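Hepburn Timber Finishing List
Re: Crack down the middle of a varnished slab
Date: 27/10/2022

On the list, a member wrote:

> I have a long board, dark reddish-brown, already varnished to a high
> gloss when it came to me. It has a crack running down the centre,
> more or less with the grain. I want it for a hall bench. Do I have to
> strip the whole thing to fill the crack, or can it be done through
> the varnish? Also every light in the house shows up in it. Can
> that be toned down without starting again?

You don't have to strip it. I've filled cracks in boards that were already finished and most of them came up well enough that visitors don't mention it. It is slower than doing it on bare wood and you need to be careful with the tape.

First work out whether it is a crack or a glue seam. Run a fingernail across it in several places. If one side sits higher than the other, or if you can get a strip of paper down into it, treat it as a crack. A seam that has only opened in the varnish can be left alone, or touched in with a little of the same finish on a fine brush.

The other thing is whether it is still moving. Put a pencil mark on masking tape at each end of the crack and leave the board in the room where it will live. I left my last one from May until the end of winter, which was longer than it needed. If the crack has gone past your marks, filling it will only give you a second crack beside the first.

The board I'd compare it to is this one, which has the same sort of colour, with dark streaks and knots and a dark line down the centre. With a gloss like that you get a white band of glare across the top part, so look at the crack from a few angles before you decide how long it is.
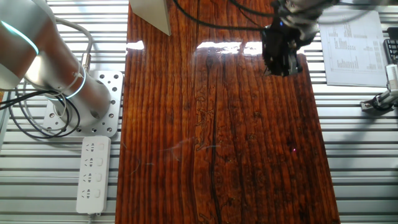

Filling it

1. Vacuum the crack out, then go along it with a dry toothbrush. Don't use water.

2. Tape both sides as close to the edge as you can get. Press the tape down with the back of a spoon.

3. Tape the underside as well if the crack goes through. Mine did, and I found out from the floor.

4. Mix a slow epoxy with a small amount of dark pigment. Go darker than you think. A pale fill in a dark board looks like a scratch, but a near-black one looks like part of the grain. I use the Fonitz slow resin. The Bradetti one is fine too but it sets too quickly for me on a long run.

5. Fill in two or three passes and let it sink between them. Leave the last pass slightly proud.

6. Pull the tape while the resin is still rubbery, then leave it overnight.

7. Bring it down level with a sharp scraper. Take your time near the varnish.

The gloss

You can't spot-repair a high gloss and have it disappear, so plan on cutting back the whole top. I go over it with 300 grit, wet, on a cork block, always with the grain, and then put on a satin coat. That deals with the reflections at the same time. If you want to keep the gloss you will need much finer papers and a polish, and every fingerprint will still show.

Cost me $76 for resin, pigment and papers, and there is enough resin left for another board. A shop in Skullell quoted $169 to do the crack alone and wanted me to deliver it.

Let us know how wide it is at the widest point. If it is more than 5 mm I would think about butterfly keys on the underside before any filling – they are easier to cut than people make out.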